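Search this site Go
Print this page | E-mail this page

Automation for Small Works: Handout 4
Budgeting for a handling cell
Tutor: Ingrid Zamora
Last updated: September

4.1 What the quotation leaves out

The arm is the line everyone looks at first. For planning purposes, split the request into arm, gripper, fixings, guarding, spares and staff hours, and cost each one separately. The Hutchins request had a single line for "robot and parts" and was sent back.

Gripper choice should follow the worst object on the list. Measure its width across the grasp, its weight and the state of its surface. Worn edges and chipped faces reduce the contact area, so test on used stock as well as new.
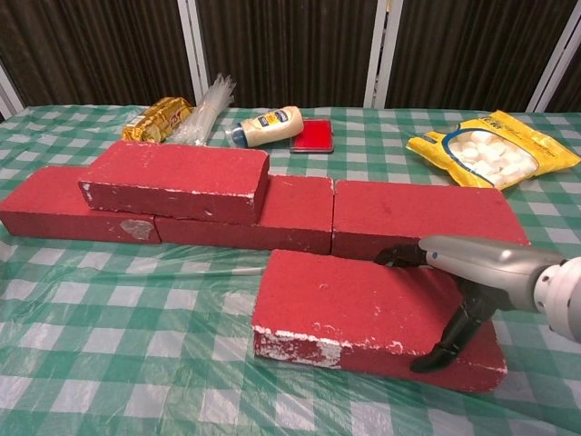

Fig. 4.1. Two-finger gripper at the front brick of a five-brick layout.

Allow clearance for the fingers on both sides of the part. Where a second row stands close behind, the gap may decide the finger type before price does.

4.2 Consumables

Zuton lists finger pads at 16 per set, 448 for the year's supply in the worked case. Enter these under running costs - not capital. Table coverings, test pieces and cable ties go on the same line.

Exercise: redo the worked case with 115 staff hours in place of 100, and state which lines change. Hand in to Arturo Sartori by 4 pm.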